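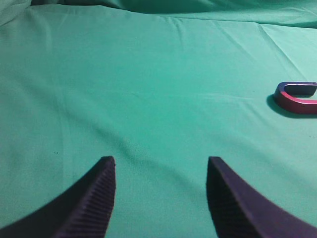 Green cloth with shallow creases

Table cover

A table cover is a piece of cloth or other flexible material which is laid over a table, a desk or a counter. It can protect the surface, hide it, make it quieter, or give a plain background for the things that are put on it. In everyday English the word tablecloth is mostly kept for meals, while table cover is used in a wider sense and includes the cloths of offices, schools, shops, card rooms and churches.

Name and scope

The limits of the term are not fixed. Some writers also count leather sheets and oilcloth, and others accept woven material only. Annelies Van den Broek, in her study of household linen, divides covers by the length of the part which hangs down. A short cover ends at the edge of the table or a little under it, a half cover reaches to the knee of a seated person, and a full cover comes to the floor. This division is practical for the work of museums, but it is less useful for cloths that were moved from one table to another during their life.

History

Cloths for the table were known in the ancient world, and they are often shown in medieval painting, where a white linen cloth usually belongs to the meal and a coloured one to the time between the meals. The inventory of the house at Prandau, written in 1273, has 29 entries for cloths. Only 5 of them give a colour. Hendrik Van Wijk believes that the clerk noted the colour when two pieces of the same size could be mistaken for each other, and that the other entries should not be read as white. Amber Kuipers does not agree with this. She points out that the bed hangings in the same inventory have their colours written down everywhere, also where no mistake was possible.

In later centuries heavy carpets from the east were laid on tables in the richer houses of northern Europe, because they were considered too costly for the floor. They were taken away before eating or covered by linen. When polished wood came into fashion, many families left the table bare in the daytime and put on the cloth only for the meal. The nineteenth century brought back the heavy daytime cover, often in plush and with a fringe.

Material

Linen is strong and can be boiled, and for this reason it stayed the usual material for dining for a long time. Cotton is cheaper and takes dye more easily. Wool does not slide much on wood and makes the noise of coins, cups and pens softer — the thick felted kinds were therefore preferred in counting rooms. Synthetic cloth dries fast and needs little ironing, but the thinner qualities move when an object is pulled over them.

A cover which was stored folded shows its creases for some time after it is laid out. In houses with enough servants it was pressed again on the table itself. Rolling the cloth on a tube avoids most of the creases, and this is how the larger textile collections keep it today.

Colour

White is connected with meals and with the altar. Green has a long use in offices and for games, and different explanations are given for it. One says that it is restful for the eyes, another that it imitates grass. Van Wijk considers both as later inventions and names the supply of cheap green wool as the more probable cause. No source from the period is known which would decide the matter.

Use in teaching and display

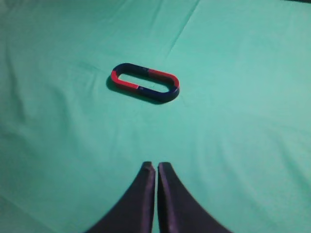
Lestbridge, December

Plain covers are also used where small objects are shown, because a patterned one makes their outline harder to follow. A magnet painted in red and blue, for instance, is easy to see on light green. In the school at Skenen the cloths for natural science were kept apart from those of the dining hall and had a mark sewn in the corner. Tharindu Sheikh, who described this stock, found that most pieces had been cut from old curtains.

Care

Marks of wax are lifted with a warm iron and paper, and marks of wine should be rinsed before they dry. Wool covers are brushed in one direction and hung in the air. The guide by Sakalauskas advises against starch for any cloth that will be folded, as the fibres can break along the fold.

See also

Baize
Oilcloth
Table runner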